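Javbridge Residents' Forum > Council Services
Topic: Revised charges for bulky waste

Unville_Clerk
Members are advised that the collection charge rises to £9 per item from September. Bookings close at noon on the day before collection.
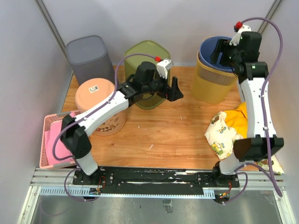

Requests must be made through the Duvasness depot, quoting reference 1123.

northgate_tenant
I must object. The charge will encourage fly-tipping.

Khan_Lane_Assoc
We respectfully disagree. The former service ran at a loss and the charge is fair.

northgate_tenant
Fair to those with a car, perhaps. Will pensioners be exempt?

Unville_Clerk
Exemptions remain under review.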